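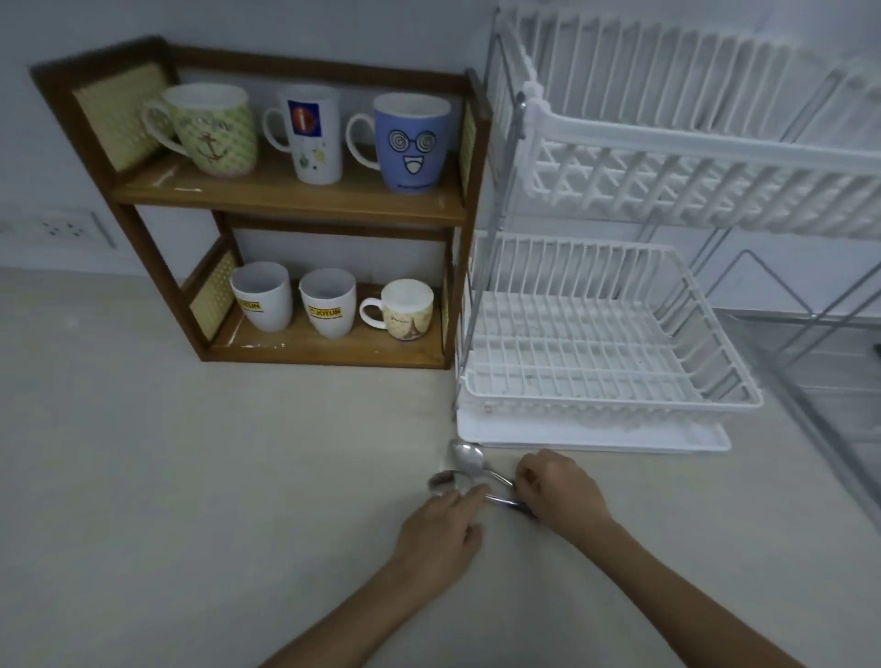 Wednesday, February. Continued with the Cernier death notices, drawers 4 and 5. The total is now 3,317 notices keyed, of which 707 still have no date of death that I trust. Sorted the clippings on the long table and not in the kitchen as I did last time. With spoons lying on the counter in front of the dish rack and the shelf with the mugs right beside it, that was never a good spot for loose newsprint. Rule from now on: clippings stay in the long room, and anything that needs flattening goes under the glass overnight.

Main problem today is still the order of names. The paper printed married women under the husband's full name until fairly late, then with the wife's first name in brackets, then the way we do it now. All three forms can turn up on the same page. I have been putting the printed form in field 3 and the resolved form in field 4, with a question mark if it comes only from the list of survivors. Hajar had been doing the reverse in drawer 2. We agreed to keep mine and she will swap hers with a script. Check a handful by eye after she runs it.

Drawer 4, things to go back to:
- Two notices for the same man, ten days apart, with different ages. The second may be a correction but doesn't say so. Keyed both and linked them.
- "Preceded in death by two brothers and a sister," then three brothers named. Left as printed.
- Card of thanks pasted to the back of a notice for another family. Separated with the thin spatula, no loss of text. Needs its own number.
- Setiawan family: five notices over a long stretch, spelled three ways. Thilini has the parish list and will look.

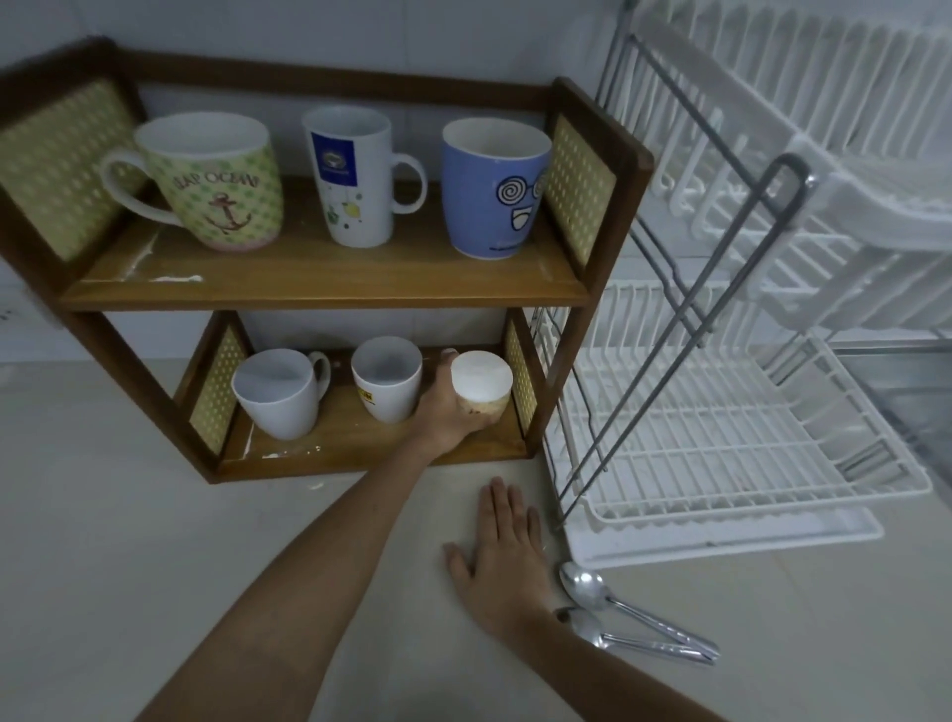

Headstone photos came over from Wulan, who did the upper section of the Pliltedmont cemetery. They match well where the stone is plain. Where there is a carved emblem, the text reader falls apart. It takes the rope on the seamen's stones for letters and runs it into the surname. I tried it on the mug with SEA OCEAN printed over a rope-wrapped anchor, because it has the same layout, words on top and emblem under, and I know what it ought to read. Got SEA OCEAN and then a string of 8s and S's. So the fault isn't lichen or worn lettering. Next step is to mask everything under the last line of text before reading. Rizal thinks the mask can be drawn once per stone type and reused. I doubt it, as the stones lean, but will try his way first.

Wulan's note says row F has sunk at the east end and the bottom lines are under the turf. No digging. She will ask the sexton's office if there is a burial register for that row.

Funeral home ledger: Lowri finished the second volume. Entries give date of service, who paid, hymns if any were asked for, and number of cars. Cause of death is in there too for the early years. We key it but it does not go in the public copy.
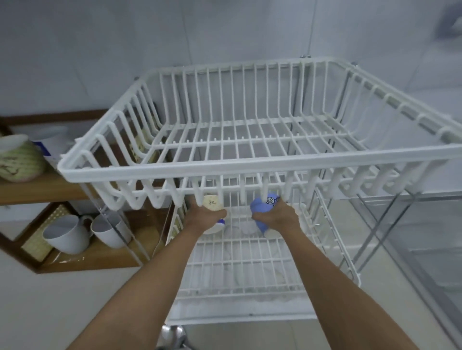
The ledger dates are dates of service, and the old index treated them as dates of death. That accounts for a good many of the mismatches I listed last week. Where notice and ledger disagree by two to four days I now take the notice. Where there is no notice, the field stays blank and the service date goes in its own column. Went back through the letters A to D on this basis and cleared 23.

Batch sent to Wukport for the outside check in the afternoon. Their reader flagged "interment" and "internment" as the same word again. Wrote back and asked for that to be switched off, since the paper did misprint it and we want the misprint kept.

A family member phoned about a notice we have up with the wrong stepmother. She is right. The clipping names the second wife, and I had copied the first from the line above. Fixed, and logged the change with my initials. She has a funeral card and a photo of the pallbearers and will lend both. Lowri to scan, same day return.

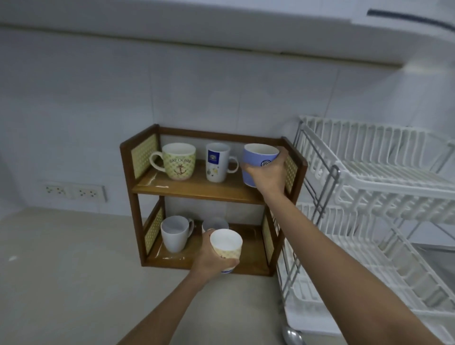 Funeral cards need a sheet of their own in any case. Most have no year, only the day and month, and the printer's name is sometimes the only help. Started a list of printers with first and last known addresses. Four so far.

Left for tomorrow:
- number the card of thanks
- mask test on ten stones, leaning ones included
- ask Hajar if the script keeps the question marks
- E to H against the ledger
- more blotting paper, we are down to the last pack

Archive > Notebooks > Death notices > February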